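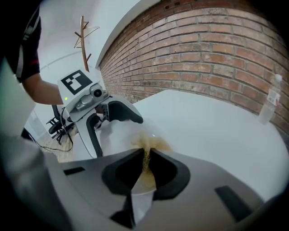
工单标题：倒液动作中白色夹爪位姿跳变，回放轨迹不连续
项目：Suncombe（Hallcombe 学生机器人社，桌面双手操作组）
提交人：Bujar Zupan
处理人：Viorica Petkov
组件：Popescu 记录程序，位姿解算模块
优先级：中
状态：已解决，保留一项遗留问题

现象描述
倒液任务的轨迹在回放时出现断点，位置集中在手腕下翻之后。静止段、平移段正常，夹爪开合量正常，只有姿态角突变，随后一段又恢复。灰色夹爪夹住白色杯子，白色夹爪在上方斜着倒，棕色液体落进杯里起沫飞溅，这时白色夹爪斜面上的黑白标记相对相机已有较大倾角，跳变正好落在这类时段。夹爪上的绿色指示灯亮着，所以起初没有往供电方向查。取出问题最明显的一段统计，共 1,004 帧，其中 66 帧姿态无效或与相邻帧不连续。跳变多为成对出现：翻过去一次，翻回来一次。

影响范围
倒液类任务全部受影响。擦盘、拿放类任务偶见，未到不可用的程度。已录数据暂不删除，先在清单里打上“待复核”标签，训练脚本默认跳过该标签。

复现步骤
1. 启动 Popescu 记录程序，载入双夹爪配置。
2. 两只夹爪放在桌面，等待位姿状态变为稳定。
3. 灰色夹爪夹住空杯，保持不动。
4. 白色夹爪夹住另一容器，抬到杯口上方，手腕缓慢下翻，停留，再缓慢回正。
5. 停止记录，打开姿态角曲线，查看下翻和回正两处。
不加液体同样能复现，后面的测试一律空杯进行。

处理记录

上午 9:40，Viorica Petkov
收到工单。本地回放原始数据，能看到与描述一致的跳变。先核对标定文件，两只夹爪用的是同一个版本，编号没有填反。内参文件对应的镜头也正确。这一项排除。

上午 10:15，Viorica Petkov
检查曝光。自动曝光开着，桌面是白色，占视野面积大，画面亮度随手臂遮挡来回变，标记白色区域偶尔过曝，边缘角点外扩。关闭自动曝光，曝光时间固定，增益设为 400，重录一遍复现步骤。角点抖动变小，跳变还在。改动保留，结论：曝光是次要因素。

上午 11:05，Bujar Zupan
补充一点，同一套动作用左手拿白色夹爪做，跳变出现得更早。我怀疑和线有关，左手翻腕时线会被小臂带着走，接头处受力。

上午 11:30，Viorica Petkov
按线缆方向查。把线沿小臂固定后重录，左右手结果接近，但跳变帧没有消失。查系统日志，没有设备断开重连的记录，也没有丢帧告警。左手出现得更早，看录像是因为操作者左手起始时手腕已经偏转，达到同一倾角所需的动作更短。线缆排除。固定线的做法可以继续用，和本工单无关。

下午 1:20，Viorica Petkov
查时间戳。手腕相机与外部相机的时间戳相差约 13 毫秒，在快速动作里会带来位置误差，但误差应当是连续的，解释不了整体翻转。时间补偿写入配置，重放旧数据，曲线平滑了一些，跳变帧一帧没少。

下午 2:45，Viorica Petkov
在解算模块里把两个候选解都打印出来。跳变帧的共同点：两个候选解的重投影误差非常接近，程序每帧单独取误差较小的那个，角点稍有抖动，选择就会换边。换边时姿态绕标记平面内的轴翻到对称方向，和曲线上成对的跳变吻合。定位为单个平面标记的姿态二义性，代码里没有做时间上的约束。

下午 3:10，Bujar Zupan
确认一下，Barnetti 夹爪的旧版解算没有这个问题，是不是因为旧版有滤波？

下午 3:25，Viorica Petkov
旧版对姿态做了低通滤波，短的跳变会被抹成一个小鼓包，回放时不容易发现。问题当时就存在。旧数据也要跑一遍检查脚本，脚本放在 tools 目录，名称 pose_flip_check。

修改内容
解算模块增加候选解跟踪：上一帧有效时，两个候选解都与上一帧姿态比较，取角度差较小者；只有当该解的重投影误差明显高于另一解时才允许切换。连续丢失超过阈值后不再沿用旧姿态，等待重新初始化。初始化阶段要求标记以中等倾角静置，程序会给出提示。
安装了标记立方体的夹爪，两个面同时可见时合并全部角点求解，不再逐面求解后取平均。只有一个面可见时退回单面流程。
配置文件新增两个字段，分别控制切换阈值和丢失阈值，默认值已写好，一般不用改。
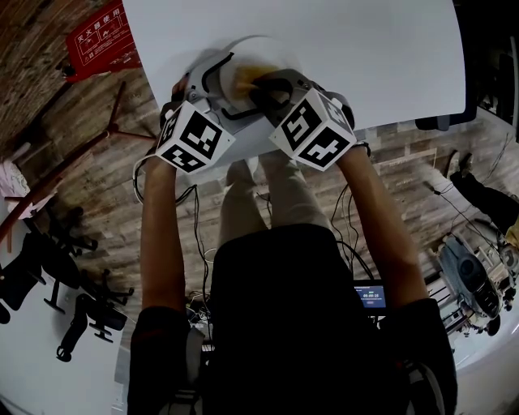
换成标记立方体以后，还需要候选解跟踪吗？
需要保留。手腕转到某些角度时相机只能看到立方体的一个面，此时和单个平面标记的情况相同，关掉跟踪仍可能翻转。

下午 4:30，Viorica Petkov
新版重放问题段，姿态翻转全部消失。余下少量无效帧，原因是标记被前臂挡住或运动模糊太重，检测不到角点，程序按丢失处理，没有输出错误姿态。这种帧由后处理插值，间隔过长的片段直接切开，不跨段插值。

下午 5:05，Bujar Zupan
按复现步骤左右手各做了几遍，曲线连续。双手配合扶盘子的动作也录了，快速甩动时有丢失，没有翻转。初始化提示的文字看不太懂，“请调整标记倾角”建议改成“请将夹爪倾斜放置并保持静止”。

下午 5:20，Viorica Petkov
提示文字已改，随同一次提交合入主分支。

遗留问题
快速动作下的运动模糊没有处理。继续缩短曝光需要补光，社里现有的灯会在标记表面产生反光，要先试哑光打印的标记。另开工单跟踪，10 月的采集不等这一项。
时间补偿目前写的是固定值，换主机后需要重新测。测量方法：夹爪在外部相机视野内来回平移，对两路速度曲线做互相关，取峰值对应的延迟，填入配置文件。

操作注意
更新程序后旧配置仍可载入，缺少的两个字段按默认值处理，日志里会有一行黄色提示，可以忽略。
自动曝光开关在每次重启相机后会恢复为开，开始记录前看一眼状态栏。
“待复核”标签由检查脚本自动去除，不要手工改清单。脚本报出翻转的片段，用新版从原始视频重新解算，不要在旧轨迹上修补。
重新解算后的文件名末尾带 r2，原文件保留到本学期结束。

关闭说明
Bujar Zupan 确认复现步骤下不再出现姿态翻转，工单关闭。若再次出现，请附原始视频、配置文件和候选解日志重新打开，只附回放截图无法定位。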